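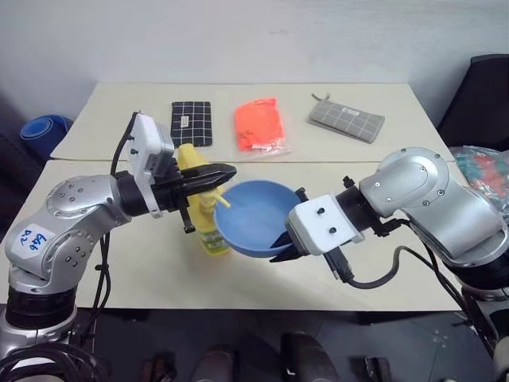 Getting the kitchen ready for winter

Friday, November 15, 2019

I finally gave in and cleaned out the cupboard under my sink last weekend, and I have to tell you, it took me most of Saturday! I had three half-used bottles of the same glass cleaner in there, plus a sponge I'm pretty sure moved with us from the old place on Lachance Street.

A few of you wrote in after the August newsletter asking what I use on counters. Mostly dish soap and warm water. For anything greasy I keep a spray bottle of white vinegar and water, half and half (keep it off stone, please – Sadia Orakzai learned that one on her new countertop and she's still mad at me). Label your bottles, too. I thought I'd remember which was which and I did not.

Kumiko Miyazaki sent in a tip I've been using all week. She puts a plastic bowl in the sink, fills it with hot soapy water before she starts cooking, and drops the spoons and measuring cups in as she goes. By the time dinner's on the table there's hardly anything left to scrub. I tried it with a big pot of squash soup and got the whole kitchen done in 16 minutes, which is a record for me.

Next month I'm tackling the oven – wish me luck. If you have a way to get baked-on cheese off the racks without soaking them in the bathtub, I'd love to hear it.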